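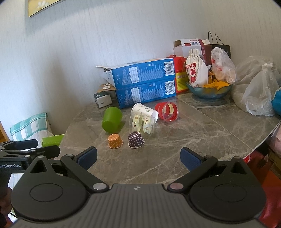
Can you use a paper cup for hot tea without burning your fingers?
If it's a thin single-wall cup, wait a few minutes before picking it up or use two cups, one inside the other.

Review: Osimum Garden Sprig paper cups, plus the other party things I bought so they wouldn't be lonely
July 3, 2019

I was asked to bring "just the cups" to Hoi-yan Ho's birthday. I'd like the record to show that I have a cupboard full of glasses. But glasses have to come home again, and they have to be washed by whoever carried them in, so I went shopping.

The Garden Sprigs were the main purchase. They're white, with green leaves, little curling tendrils and a dark blue sprig up near the rim, plus a bit of dark blue Chinese lettering. As disposable cups go they're pretty. They look like they belong to someone who owns a watering can and knows where it is.

The rim is rolled properly all the way around. I've had cheaper cups where the roll gives up at the seam and you drink your lemonade through what feels like a paper cut. These were smooth. The seam held through an evening of iced tea, and the one I left half full on the windowsill overnight (for science, let's say) had gone soft at the base by morning but hadn't leaked.

Hot drinks are a weaker point. The wall is a single layer and it lets you know. Coffee straight from the pot had people passing their cups from hand to hand like a parlor game. I'd give it a few minutes, or double up and accept that you're now using cups twice as fast.

They're also light. Fill one and it stays put. Set one down empty near an open window and it'll go for a walk, which I found out on a smooth stone-look tabletop with no cloth on it.
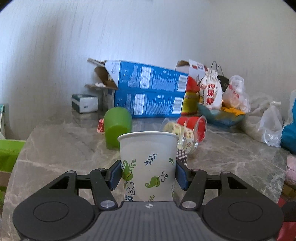 Stacking is good if you separate them before the guests arrive. Fresh out of the sleeve they cling to each other, and pulling one loose with wet hands gets you either three cups or half of one. I did mine the afternoon before, in front of the TV, and felt very organized for most of an hour.

Now for the supporting cast. I bought a mixed bag of plastic cups from Jemov because the checkout page suggested it and I am easily led. The green one is a fine, cheerful cup. The red one with the clear rim is the one the kids fought over. The clear one has pale yellow-green bands and "HBD" in brown letters, which took one of the uncles until dessert to decode. All of them rinse clean under the tap, so I've kept a few for the yard. None of them stacks with any of the others. I tried. The result was a tower with opinions.

The polka dot baking cups are from Deng, and I have fewer complaints there. Mine came in orange and in a purple so dark it's nearly black. The orange hides nothing, so if your muffins are greasy everyone will know. The dark ones forgive a lot. They're small, though. I used my regular batter, filled them the way I always do, and got something closer to a mushroom farm. Fill them halfway and keep an eye on the oven. For nuts or candy they're great straight out of the package, and that's how most of mine ended up.

And ribbon, because at some point I decided the cups should be tied in bundles. I had a spool of red and a spool of cream with little red printing on it, both Briltent. The red is nice and holds a knot. The cream looks better from across the room, but the printing is only worth having if it faces out, and ribbon has never once in my life faced the way I wanted. I tied a few bundles, admired them, and then watched the first guest tear one open looking for a drink.

All of it together came to $37. A sleeve of plain white cups from the grocery store would have done the job for a lot less, and I'd have missed out on the ribbon incident. Still, there were 22 of us, nobody had to wash a glass, and Hoi-yan took the leftover sprig cups home to start seedlings in. Poke a hole in the bottom first if you want to try that.

Garden Sprig cups: I'd buy them again for cold drinks.
Plastic mix: only if you have children or a yard.
Baking cups: yes, and get the dark ones.
Ribbon: I still have most of both spools if anyone in the neighborhood has something to tie up.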